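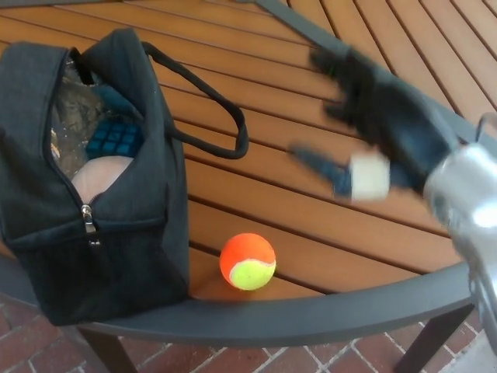 2019年10月12日 メモリ検証メモ

Vosentの2枚組キットをKendierのボードに載せて再確認。9月に出たエラーの切り分けの続き。

構成は前回のまま。電源はVasseur、ストレージは検証用の使い回し。BIOSは1304に更新済み。更新後は設定が全部初期値に戻るので、プロファイル読み込みとファン設定を入れ直した。

まず定格で起動。問題なし。続いてXMPを有効にして再起動したところ、メモリトレーニングで一度止まり、電源が落ちてから自動で立ち上がった。画面上の速度表示は設定どおり。二度目以降の再起動では止まらない。

テストはRumenの222番のスクリプトで100周。前回は途中でエラーが出て中断したが、今回は最後まで通った。ログは共有フォルダの同じ場所に追記してある。
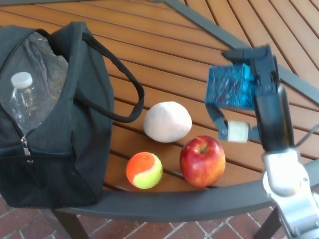

スロットを入れ替えた状態でも同じテストを流した。こちらもエラーなし。モジュール単体の不良という線は薄くなったと思う。ただしBIOS更新と挿し直しを同時にやってしまったので、どちらが効いたのかは分からない。次は旧BIOSに戻して、挿し直しだけの条件で確認する。

気になった点をいくつか。
・コマンドレートが自動だと起動ごとに1Tと2Tで変わる。2T固定にして測り直すこと。
・ヒートスプレッダの背が高く、CPUクーラーのファンを一段上にずらさないと手前のスロットに入らない。ケースに組むときは側板との隙間を先に測る。
・DRAM電圧はBIOSの表示が設定値より少し高い。テスターでの実測はまだ。

レイテンシを詰めるのは、旧BIOSでの結果が出てからにする。別ロットのキットも届いたら同じ手順で流す。スクリプトの周回数は変えないこと。前回の記録と比べられなくなる。

ボードは組んだまま棚の下段。CMOSクリアはしていない。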